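November 6, 2025

Budget notes for the hand-held grippers, before I forget what we agreed over tea. We have one more order to place before the spring money closes in May, and I'd like it to be a sensible one this time.

Fingers and pads first. Avram sell the blue ribbed pads in packs of 20, and I think we should take two packs — we always say one will do and then somebody is gluing a torn one back on at six in the evening. Peltex do a softer pad, a bit dearer, which I'd love to try on small glossy things like the cap in the picture, but I can live without it until the new year.
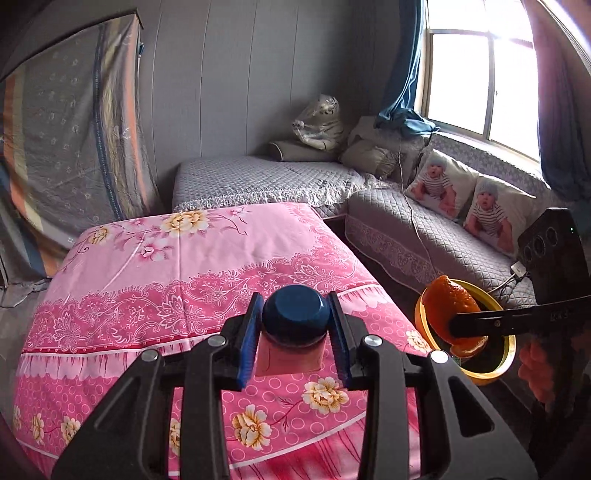 What to order, and what can wait

Pads, two packs from Avram, 35 pounds each. Yes please, now.

Spare pivot pins and screws from Fandberg, some 80 pounds with postage. Also now, and could whoever opens the box please put them in the labelled drawer and not the biscuit tin.

A second pair of Sustodik grippers would be lovely, but the quote leaves us 200 short and I don't want to raid the travel pot again. I'll ask whether they would do a price without the carry cases (we have never once used ours).

Still to check: whether the Peltex pads fit our backing plates as they are, or need new holes. I have written to ask.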